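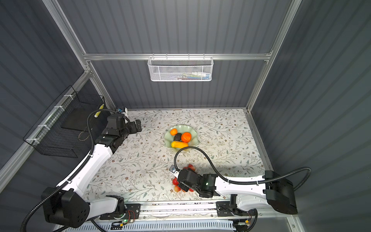
*The green dish on the flower cloth, with the red apples in front.*

Oct 12, 2024

Today I wanted to write about fruit, and only about fruit, and already I see that I will also write about my feet. I walked to the Prasero market and back, and my phone says 2667 steps for the first half. For the second half it says nothing, for the battery was finished. The bag was heavy on the way home and I changed hands at every corner of Bremcombe.

The apples were the heaviest part. They were 1355 grams on the market scale, and I said yes too quickly, as I always do when there is a line behind me. They are good apples. Most of the skin is red, but one has a side that is yellow and pink together, and this is the kind my grandmother would choose first. She said that an apple should show where the sun did not reach it. I don't know if this is true but I still turn them around in my hand before I buy.

The green glass dish is the best thing I own that cost little money. I found it in March at Jendari, on the low shelf where they put the things without a box. The edge goes up and down like the edge of a skirt. When I washed it the first time I was afraid for this edge and I used only my fingers, no sponge. Now I am less careful with it, but I still don't put it under another plate.

I like the dish most when the fruit in it does not match. Something yellow and long across the front, something very dark in the middle, an orange color on each side. The apples stay on the cloth, where there is more space for them. If I put apples in too, they take the whole dish and the wavy edge is hidden, and then I could use any dish.

About the cloth I was not sure for a long time. It has thin gray-green branches and small flowers, and I thought it was a little too much like a cloth for visitors. But with fruit on it, it looks calm. It also forgives crumbs – this I did not expect from a light color.

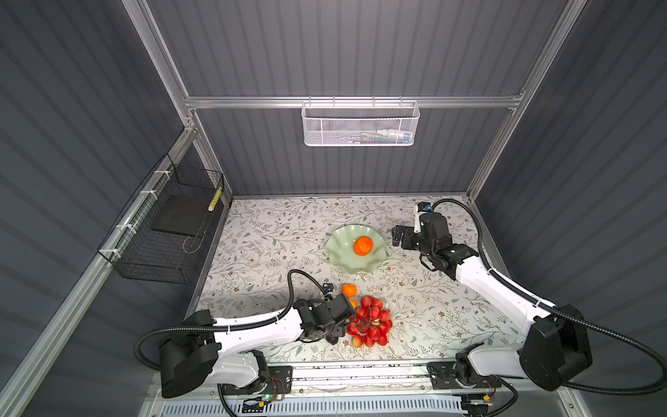
*One small orange in the dish. Two more on the cloth, next to the lychees.*

I was surprised to see lychees at the market in October. At home I knew them only as a summer fruit, and we ate them outside with a bucket between our knees for the skins. I paid more than I wanted, and I did not ask the price of one kilo before, so this is my own mistake. They are red and rough like they should be. I like to keep them close together in one group. When they are spread out they look like something that fell from a bag.

The one small orange alone in the dish pleases me very much. It has so much green glass around it! My old language teacher had a word for a thing which has enough room, and I have tried all evening to remember it. In English I can say "space" but it is colder. Maybe the word will come when I brush my teeth.

I ate one lychee in the kitchen after dinner, standing up, and it was sweet with a small sour part close to the seed. Then I ate another to be certain. I have decided that the rest should be finished before the apples, which can wait. With a part of the apples I would like to make the flat cake, the one with cinnamon and very little flour. I must look if I have butter. I have no more brown sugar, this I know, but white sugar also works.

In the book of Fu that I am reading (slowly, two pages each night, with the dictionary) there is a long part about a table prepared for a guest who comes too late. The fruit is described before the people. When I read it I thought it was boring, and today I understood it a little better.

Tomorrow: butter, cinnamon, and the blue soap if they have it. Also return the jar to the neighbor, washed, with the correct lid this time.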